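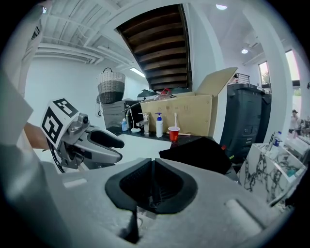 Bare forearm, at left.

Venbridge Staff Forum > Health, Safety and Workplace Standards > Open consultations
Topic: Draft sleeve rule for shared workrooms, comments open until 14th July

workplace_standards (moderator)
The Workplace Standards Office invites comments on the draft sleeve rule for shared workrooms. The rule would apply in the Drorik building, the Taşdemir annex and Room 708 of the main building. It would take effect in September.
The draft text reads as follows: "Persons working at a shared bench shall wear sleeves that either end above the elbow or close snugly at the wrist. Loose cuffs, rolled cuffs and open cardigans are not permitted at the bench."
The office received 169 responses to the spring survey, and the draft reflects the preferences stated most often in them. Comments should refer to the wording of the draft where possible.

drorik_bench_lead
The Drorik workrooms support the rule in principle. Our concern is the phrase "rolled cuffs." A cuff that has been folded twice and sits firmly above the elbow meets the purpose of the rule as well as a short sleeve does. As written, a person in a dress shirt would have to leave the bench and change. Staff who come to us from meetings, and there are many, would simply stop coming.
We propose: "Cuffs may be rolled if they remain above the elbow during work."

paper_and_board
I must respectfully disagree with the previous comment. Rolled cuffs do not remain above the elbow. In the paper store we have seen them slide down repeatedly in the course of a single afternoon, most often when the wearer is reaching across the bench and has both hands occupied. The wording should stay as it is.
I would also ask the office to consider whether bare forearms are suitable for every bench. Cut board has sharp edges. Our own practice is full-length sleeves with elastic at the wrist, and we would not wish the rule to be read as encouraging the other option.

workplace_standards (moderator)
Thank you both. On the second point, the draft treats the two options as equal. It does not prevent a workroom from requiring one of them under its local instructions.

annex_textiles
The Taşdemir annex has the following comments.
The term "snugly" is not defined. Supervisors will apply it differently, and a visitor could be admitted at one bench and turned away at the next. A simple test would help, such as whether the cuff can be pushed up the arm without being unfastened.
The draft is silent on sleeve covers. The annex has kept a supply of Vusomari covers at the door for several years. They are inexpensive, they wash well, and they settle the question of what a person happens to be wearing that day.
The draft is also silent on wristwatches and bracelets. We assume these fall under the jewelry rule, but a cross-reference would be welcome.

drorik_bench_lead
Sleeve covers are a reasonable suggestion for textiles. They are less so for us. Our rooms have no air conditioning on the upper floor, and a second layer over a shirt sleeve is uncomfortable from late spring onward. Several colleagues with skin conditions have asked not to wear elastic at all. Any rule that relies on covers must contain an exception for them.
With respect to paper_and_board, I would ask how the cuffs in question had been rolled. A loose turn at the forearm is a different matter from what we have proposed.

paper_and_board
They had been rolled in a variety of ways. I do not believe the office should be asked to define a method of folding a shirt.

records_reading_room
The reading room has a limited interest in this matter, but we share a corridor and two benches with Room 708 and would be covered by the draft as it stands. Readers at those benches turn pages and take notes in pencil. They handle no tools. We ask that the rule apply by activity and not by room number. A visiting scholar in a cardigan presents no hazard to anyone.
If the office prefers to keep the list of rooms, we would request that the two benches nearest the window be excluded by name.

annex_textiles
We would oppose a rule based on activity. The purpose of the present exercise was to replace the local arrangements with one rule that can be printed on one sign. If each bench must first be classified, the sign will need to be a booklet.

records_reading_room
The point about the sign is understood. An exclusion for two benches would add a single line to it.

facilities_desk
A note on supply, for the information of those commenting. The current order of sleeve covers is 70 pairs, all of which go to the annex. Extending the supply to the other buildings would bring the order to 174 pairs. The supplier offers them with elastic or with a hook-and-loop tab, at the same price. The tab version may address the concern raised by drorik_bench_lead about elastic.
Laundry collection at the Drorik building would need to be arranged separately. There is at present no bin on the upper floor.

drorik_bench_lead
The tab version would be acceptable for the colleagues concerned. It does nothing about the heat. We maintain our proposal on rolled cuffs and ask that it be recorded.

workplace_standards (moderator)
The proposal is recorded, as is the objection to it. The office intends to make the following changes in the second draft:
"Snugly" will be replaced by the test suggested by the annex.
Sleeve covers will be named as an acceptable means of compliance, with elastic or with a tab.
A reference to the jewelry rule will be added.
The two window benches used by the reading room will be excluded, provided that no cutting tools are kept there.
The question of rolled cuffs remains open. Workrooms that have not yet commented are asked to state a preference in this thread.

paper_and_board
The paper store accepts these changes. We would like the second draft to state that a local instruction may be stricter than the rule but may not relax it.

workplace_standards (moderator)
Agreed. That sentence will be added after the definition of a shared bench.

annex_textiles
The annex's preference on rolled cuffs is that they not be permitted. Covers can be worn over them at the door.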